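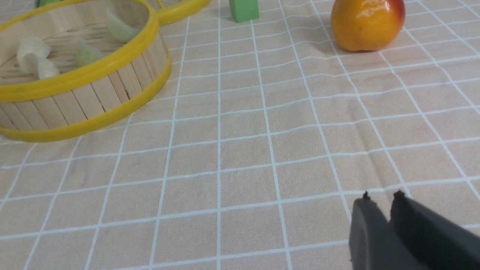

Collgate's bread swap is back, and it's bigger

I popped into the Collgate hall a bit after ten in the morning for the September bread and jam swap, meaning to stay for a quick coffee, and came out at half past one with a rye loaf, two jars of plum jam and a bag of somebody's spare shallots. So that's my morning gone, and very nice it was too!

If you've not been, you bring something you've baked, bottled or grown, you get a paper ticket for each item, and you spend your tickets on whatever other people have brought. No money changes hands apart from the tea, which goes towards the hall roof. Ylva Moen was on the door handing out tickets and she told me 248 people had come through by closing time, the most they've ever had. The tea table took 777 kronor. I'd like it noted that a fair bit of that was me.

The queue for the sourdough was silly again. Demetrio Lozano brings his dark one with caraway, and there were only 13 loaves, so if you weren't near the front you could forget it. I was not near the front. I did get a slice with butter from Signe Boström, who'd cut hers up to share with her end of the queue, and now I'm even more annoyed that I missed out.

New this time: a jam table with proper labels

Last year the jars were all mixed up with the pickles, and I know of at least one household that had beetroot on its scones. This year every jar had to have a label saying what's in it, the month it was made and whether there are nuts about. Much better. The plum and ginger went first, then the blackcurrant, and by noon it was mostly marrow chutney (there's always marrow chutney).

The tables looked smart too, with the squared cloths out.

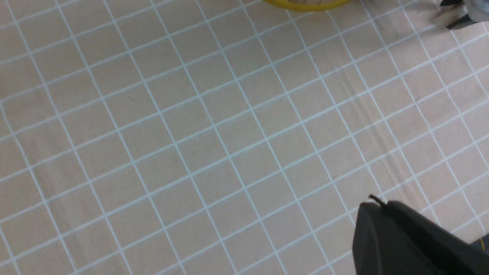
What's next

The next swap will be in November, same hall, doors at ten. Edvin Lindholm is after people with apples to spare, as he wants to have the press running outside if the weather behaves. Bring your own clean bottles, please, as he ran short last time and people were going home with juice in thermos flasks.

There's also talk of a beginners' baking morning. Arvid Skjelbred says he'll run it if he gets 6 names on the list by the noticeboard. There were four when I left, and one of them is mine. We'd be doing plain white rolls and a simple rye, nothing scary, and you take home what you make. Flour is included but bring an apron and a tin.

Lost property: one green child's mitten and the lid of a large casserole dish, both behind the tea counter. Ask Ylva.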